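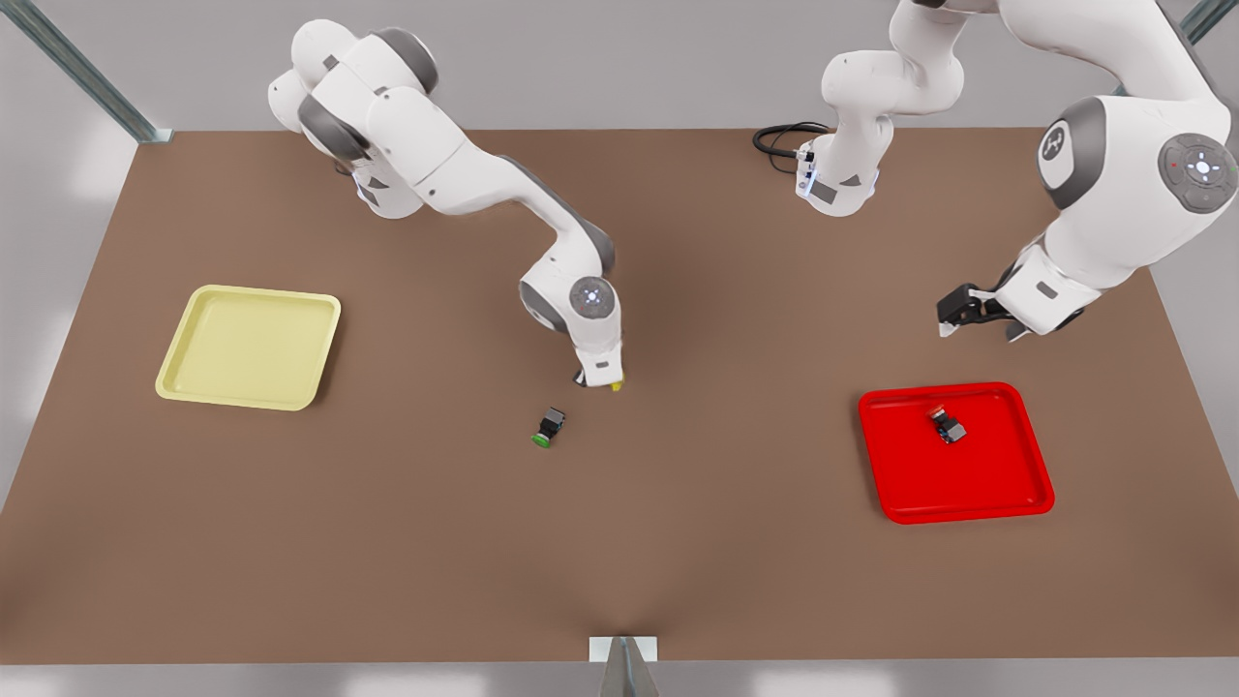 # flitum-trays

Please read the "What broke" section before you train on anything in here. I know it's long. I also know that the first person who downloaded v1 skipped it and lost a week, and that person was me, pulling my own data onto a second machine.

Flitum is a set of 697 simulated two-arm episodes. The table is brown, the trays are yellow and red, and the blocks are small and dark gray with colored caps. Red caps go in the red tray, green caps go in the yellow one. The arms take turns, or they're supposed to, and most of my trouble came from the times they didn't.

Everything was rendered and stepped in Flurkik, our in-house simulator. The tray layout is borrowed from the Poulain cell in Florville, but there's no real robot data in this release at all.

## What's in the folder

```
flitum-trays/
 episodes/ one directory per episode
 meta/tasks.json the five task variants
 meta/faults.csv READ THIS ONE
 tools/check.py
 tools/relabel.py
```

Each episode directory has `video.mp4`, `state.parquet`, `actions.parquet` and `contacts.parquet`. The contacts file is new in v2 and it's the reason I could work out what happened.

## Left and right

These are the **robot's** left and right. The view faces the robot across the table, so `arm_right` works mostly on your left when you watch the video, and `arm_left` is on your right. I've had more messages about this than about everything else put together. It's on purpose, it's the same in the state and action files, and I'm not changing it!

(Except that for a while it wasn't the same in both files. Keep going.)

## What broke

### 1. Swapped gripper channels

In v1, 26 episodes have the two gripper commands swapped in `actions.parquet`. Joint targets are fine, only the gripper columns are wrong. The right arm goes down for a block, and according to the log it's the left gripper that closes.

I found it in October when Meron Feyisa trained a policy on v1 and it kept doing this spooky thing where one arm would line up perfectly over a block and the other arm would squeeze thin air. I told her it was her learning rate. It was not her learning rate. Sorry again, Meron.

The cause was a resume bug. If a recording job died and got restarted, Flurkik reloaded the two grippers in alphabetical order by asset name, and my logger assumed they came back in the order they were spawned. A job that ran straight through never hit it. The logger now looks grippers up by name and refuses to start if it can't find both.

In v2 all 26 are corrected. If you're stuck on v1 for some reason, `relabel.py` fixes them in place:

```
python tools/relabel.py --root episodes --faults meta/faults.csv
```

Run it once. Running it twice swaps them right back, and I still haven't added a guard for that.

### 2. Arm-to-arm contact that didn't stop the episode

This is the one I care about more. In 16 episodes the two arms touch each other, forearm against wrist in most of them, and the episode keeps going as if all is well. A few even get marked as a success, since the block did land in the right tray.

There's a collision monitor that should end an episode on any contact between the arms. It was working on a filtered list of contacts, and the filter threw out pairs where both bodies belonged to "the robot." I'd written it to hide the harmless little contacts between neighboring links on the same arm. But both arms are loaded as a single robot, so it hid arm-on-arm contact too. One line of code, mine, from before there was a second arm.

Why I'm making a fuss about it in a sim dataset, where nothing gets dented: a policy trained on those episodes learns that leaning on the other arm is a fine way to reach the far tray. Kiros Gidey caught it during a dry run review for the Poulain cell, when he noticed a rollout where the wrist slid along the other forearm all the way down. He pulled the policy off the schedule that afternoon. It never ran on hardware, and that's thanks to him and to no check of mine.

I did **not** delete these episodes. They're flagged `arm_contact` in `faults.csv`, their success label is forced to false, and they're left out of the default split. They make decent negative examples. If you want them:

```
python tools/check.py --include arm_contact
```

### 3. Blocks on their sides

Not a fault, but people keep reporting it as one. Blocks can start out tipped over on the table, cap facing sideways. That's wanted. What I'd like to hear about is a block that jitters or sinks into the tabletop, and I haven't seen one since I turned the solver step down.

## Before you put a policy from this on real arms

I can't stop you, but please:

- Turn on your own arm-to-arm collision check, outside the policy, and test it by making the arms touch at low speed. Don't trust that it's on because the config says so. Mine said so.
- Keep the speed cap low for the first runs, with a hand on the stop.
- Remember that cables aren't simulated as moving things here. The physics ignores them completely, so the policy has never had to care about one.
- Check which arm your driver calls left.

## Known gaps

Lighting is soft and barely changes between episodes. The trays get shifted and rotated a little, but yellow never trades places with red, so I'd expect a policy to fall over if you switch them. Contact forces are on the optimistic side when a cap is gripped near its edge.

`faults.csv` was filled in from the contact logs and then I watched every flagged video, but only the flagged ones. If you spot something in an unflagged episode, open an issue with the episode folder name and the time in the video. A screenshot helps too.

## Changes

- **v2.1** `check.py` no longer crashes on an empty contacts file
- **v2** gripper channels fixed, contact logs added, `arm_contact` flag, monitor filter rewritten
- **v1** please don't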